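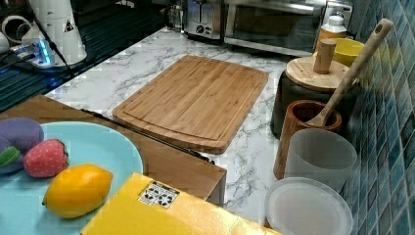
Plunddale arm, kitchen log, July

Morning, before coffee

Moved the whole thing onto the kitchen counter last night. The bench at the Plunddale workshop is a lovely flat matte grey and the arm had become very good at picking up toy fruit from a lovely flat matte grey bench. Dagmar's comment was that I had built an expensive way of proving I own a bench. So: kitchen. Marble pattern, streaks everywhere, shiny tiles up one side, shiny toaster at the back, and a stovetop that reflects whatever you put near it.

Job for this week is the same as on the bench. Fruit starts on the blue plate, fruit ends on the bamboo board. One at a time, in whatever order I ask for. Lemon, strawberry, eggplant. Eggplant is a fruit, I looked it up, so the file name stands and Dagmar can stop renaming it.

Board is at a bit of an angle to the counter. I'm leaving it there. On the bench I had everything squared up with tape and then spent a fortnight finding out how much of my code was secretly the tape.

State of the machine

Shoulder and elbow on the Rønning gearboxes, second-hand, the pair Dagmar got out of a dead labelling machine. Shoulder still has the click. Wrist is the small Jokix unit. Controller is the Vukeck board with the reflowed connector. Gripper is version whatever we're up to, printed fingers with bicycle tube glued on for grip. The tube smells like a bike shop when it warms up, which is the nicest thing about the gripper.

Payload limit is 500 grams at full reach, set in software. The toys weigh next to nothing. I am leaving the limit on anyway, having seen what this arm did to a clamp lamp when it was off.

Speed capped at 10 percent in the kitchen until further notice.

First runs

Lemon went first, as the easy one. It is yellow, it is oval, it sits on a pale blue plate, and a child could segment it. The segmenter found it straight away. It also found the yellow cardboard box overlapping the corner of the plate, decided lemon and box were one long object, and sent the gripper to the middle of it. Halfway between a lemon and a box there is plate. We have now learned that the plate rings when tapped.

Could have moved the box. Did not, on the principle that real kitchens have boxes in them. Tightened the shape check so a lemon has to be lemon-shaped, reran, and it went for the yellow bowl over behind the spatula. Wrong side of the counter, nowhere near reachable, and the planner gave up with a joint limit error. I'll take a refusal over an attempt.

Added a workspace mask. Plate and board in, everything else out. This is the sort of thing you do on the first day if you are sensible, and I had it on the list for the first day, of the bench, in spring.

Lemon after mask: picked, carried, placed. The glossy skin throws a highlight that drifts as the arm's shadow passes over, and the centroid drifts with it. Fine at this size. Would not be fine on a grape.

Strawberry

Red with white speckles, green bit on top. Colour is no trouble. The green top is, as the fingers keep choosing it. From a geometry point of view I see the appeal, it's a nice narrow thing to hold. It is also small, and the grip closes on it, reports success, lifts, and the strawberry stays home. The gripper then carries nothing to the board with great care and sets it down gently.

Grip check was reading motor current only. Now it reads current and finger gap both. If the gap is too small it calls the grasp empty and goes back. Retry count is capped, otherwise it would still be there at supper.

Added a rule to stay off anything green. Please see next section for how that went.

Eggplant

The eggplant has a green cap, so the no-green rule is right there too and I was feeling clever. What I'd missed is that it sits at the far left of the plate with the cap poking out toward the lower left. Ruling out the cap leaves the purple body, and reaching the purple body from where the base is clamped means coming in over the strawberry. The planner did that. It did it very smoothly. The strawberry ended up in the tray.

Options, as discussed with Dagmar by phone while picking up a strawberry:

a) Pick order fixed so the strawberry is always gone first. Cheating, and she said so before I could.
b) Raise the approach height over neighbours. Costs time, who cares.
c) Turn the wrist 90 degrees and come down between them.
d) Move the plate. See tape, above.

Went with b and c together. Wrist turn works but the Jokix cable doesn't love it; it pulls tight at the end of travel and you can hear the connector thinking. Need a longer lead.

Placing on the board

The board has a juice groove running round it, a little way in from the edge. On the bench the drop zone was a square of paper, and paper does not have a groove. If the target lands near the border, the lemon gets put down half in the groove and tips. Strawberry same. No idea yet about the eggplant, which has had other problems.

Shrunk the drop zone so it stays inside the groove. The detector for the board outline keeps snapping to the groove as if it were the edge, so I was already getting a smaller board than I'd asked for, then shrinking it again, and everything was being piled into the middle like leftovers. Took me an embarrassing while to spot. Either it's the outside edge and I shrink, or it's the groove and I don't. Picked the groove. The detector seems to have strong feelings about it and I'm too old to fight.

Grain lines on the bamboo are harmless. I had a whole paragraph of worry written about the grain lines in the plan. Struck out.

Marble, though. The grey veins came up as cables in the obstacle layer. There is one real cable, the thin black one along the back of the tray, and it did not come up as a cable. I have left this sentence to sit by itself for a bit.

Early afternoon

Glare. The tiles are glossy and the toaster is steel, and between them they do things to the depth readings that I'd call imaginative. There was a hole in the world next to the toaster and a second kettle somewhere inside the stovetop. Mask takes care of most of it for picking. It doesn't take care of it for planning, where the elbow needs to know what's behind it.

Cheap fix: boxed in the appliances by hand. Measured the toaster, the toaster oven and the kettle with a tape and entered them as solid blocks with padding. It's crude, it means the arm is wrong if anyone makes toast and puts the toaster back crooked, and it has been perfectly reliable all afternoon. The utensil holder got a block too, a tall one, because of the spatula leaning out of it. I know what this elbow is like around tall things.

The blue glow on the stovetop by the kettle is being read as a small blue object. It's outside the mask so it can't be picked. It does turn up in the list every frame, labelled "plate, 0.3 confidence", and I have grown used to it.

Long run

Set the sequence going after lunch with me sitting there, hand on the stop. Target was 300 cycles, one cycle being one toy from plate to board, with me putting them back when the plate was empty. I did not reach 300. I want it written down that the arm could probably have kept on; it was the operator who reached end of life. Putting a toy strawberry back on a plate is fine for the first while.

Stopped for: shoulder click getting louder, the Jokix lead, and supper, in that order of official importance.

What the log says, without numbers until I've cleaned it up. Lemon misses are nearly all rotation, it turns under the fingers on its pointed ends. Strawberry misses are empty grasps, now caught and retried. Eggplant misses are planner timeouts, with the odd bump. No plates broken. Tiles untouched.

Dagmar came by toward the end and watched it do a lemon. She watched the whole thing, approach, pick, carry, lower, release, retreat. Then she moved the strawberry to the board by hand and asked what the cycle time was on that.

For next time

Longer lead for the wrist. There might be one in the Vukeck box at the workshop, under the belts. Dagmar, if you're reading this before me, please look.

Open the shoulder. Regrease. If the click is a tooth, we don't have a spare and Rønning want a minimum order.

Draw the black cable into the obstacle map by hand and take the veins out. Better still, train something on the marble.

Softer tube on the fingers for the lemon, or a shallow V. Try the V first, there's filament in.

Try the board at a different angle without telling the code.

Speed up to 20 percent? No. See clamp lamp.

Arm is unclamped and on the floor of the hall closet, parked pose, pin in. Mind the elbow when you get the vacuum out.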